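Open day at the Dravaldale student robotics club

I'd been promising myself a trip to the Dravaldale open day for two years running, and this March I finally made it, with my nephew in tow and a bag of sandwiches we ended up eating in the parking lot. The club lives on the second floor of the old Vasulgate building, up a staircase that smells of floor polish, and by the time we found the right door there was already a line down the hall. It moved pretty fast, and we were let in 20 at a time.

First stop was the two-arm table, the one I'd come for!

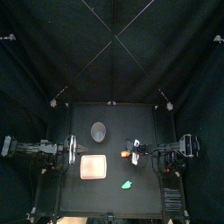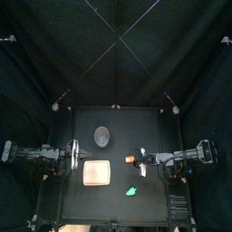 Do you have to know how to program before you join the club?

You don't. Most first-years start out driving the arms by hand and learning how to set up a task, and the coding comes in their second term, with an older student sitting next to them.

I got that from Dalia Baranauskienė, who runs the beginner group and was very patient with me. I must have asked her a dozen things. The project this year is all about small everyday objects, and the cup and the tray are part of the set the students work with, along with a few little things in bright colors, like the orange one the right arm was holding. They argue over the task list at the start of each term (she said the arguing takes up two full meetings) and then everybody gets a task to look after until summer. My nephew wanted to know if the arms could make a sandwich. She said somebody asks every year and that bread is harder than you'd think, all that squishing.

The next room was louder. Bastian Lenz was at a long bench with the parts for their competition robot, a wheeled thing they've named Trudel, and he let the kids tighten a bolt or two. The contest is in another town this spring and they've got 19 other teams to beat. Last year a battery connector came loose in the second round and that was that. He told the story cheerfully enough, though I noticed he checked the connector twice while he was talking! There was a whole box of spare ones under the bench.

Then coffee, thank goodness. It was in the corridor by the windows, with a plate of almond cookies that Consuelo Hinojosa had baked (I had three, don't tell anyone). She teaches the evening class for adults, which I hadn't even known existed. It's 22 dollars for the term with the kits included, and they meet after seven so people can come from work. I asked whether anyone my age signs up and she laughed and said I'd bring the average down. I took a form. It's on my fridge now, still blank, but it's there.

We finished with a talk from Volker Sperling, a former student who came back to speak about his job at a packaging plant. It ran long and the room got stuffy, but I liked the part about his first week, when he spent most of his time wiping dust off a sensor and wondering what he'd studied for. Somebody in the back asked about pay and he went a bit pink.

A few things if you're thinking of going next year. Park behind the building, the front lot fills up early. The elevator works but it's slow, so leave a little time if stairs are a problem for you. Small kids are fine in every room except the workshop, where they want them to be ten or over and wearing the goggles from the bin by the door. And do the two-arm table early like we did, because on our way out the line for it went all the way back to the stairs.

My nephew talked about Trudel the whole drive home. He's already asked if the club takes kids his age, and I've promised to call and find out.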